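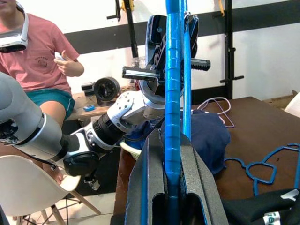 Pink T-shirt, teal shorts, headset round the neck.

marshbiscuit
Anyone been to the midsummer fire at Korkthorpe? We're going in June and I can't tell if it's a proper old custom or something for the tourists.

tin_kettle
Proper old! My gran went every year. Prodolholm only copied it.

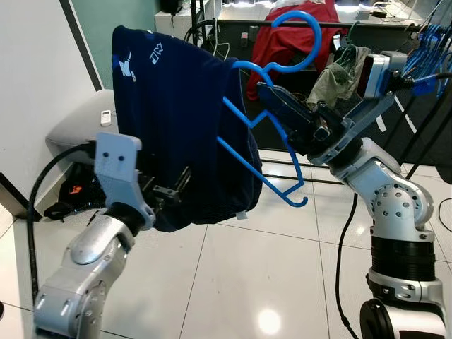 oddsocks459
Prodolholm's is older, sorry, they just stopped for a while. Either way wear something dark, the smoke gets into everything. A navy shirt like that one on the blue hanger would do me fine.

tin_kettle
Stopped for a while = started again from scratch!

marshbiscuit
Ha, ok. Is two hours enough?

oddsocks459
No, they light it late. Last bus to Rolland goes before the singing, so get a lift.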